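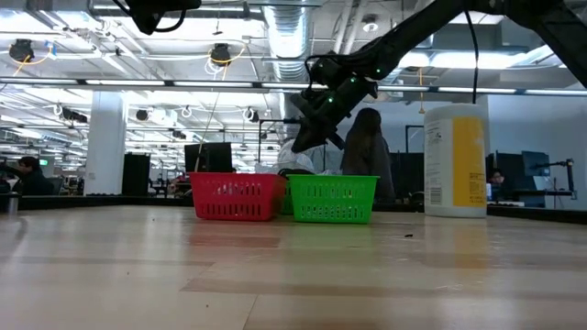
The red basket and the green one, with the white canister next to them.

I said in September that I would write something about the shared table, and I kept putting it off. It has been the same problem in every office I have worked in. A table that belongs to everyone fills up with things that belong to no one in particular, and after a month you can't put a laptop down on it.

When we moved into the Gorkthorpe building I bought two plastic baskets with slots in the sides. They cost 700 for the pair, which I thought was too much for plastic, and Quansah agreed with me. I paid anyway. The slots let you see what is in there without tipping it out.

The rule is simple. Red is for things that have to go back to somebody: adapters, borrowed pens, the good scissors. Green is for things anyone can take. On the last working day of the month I empty both. Whatever is still in the red basket gets an email to the whole floor, and after two emails it moves to green.

I tried labels first. They peeled, and people read them less than I expected. The colors work better. New people pick it up in a day or so, although one of them put his lunch in green and was surprised to find it gone.

The wipes stay on the table too. I used to keep them in the cabinet and the table got wiped when I remembered. Now it gets wiped more often, mostly by people waiting for something else to finish. Crumbs are still a problem. The wood is light and they show up right away.

Things I would change: the baskets are a little shallow for power bricks, and they slide when you pull a long cable out. I put rubber feet on a set at home and may do the same at work. Gastorberg sells a deeper one, but only in gray, and then I would be back to labels.

Next post will be on the cable drawer at home, which I have emptied as far as the second layer.

Edem Wumbei
5 January 2023

Filed under: Storage, Work, Small fixes

This site uses cookies to remember your settings and count visits. Accept | Manage choices

© Edem Wumbei | Contact | Back to top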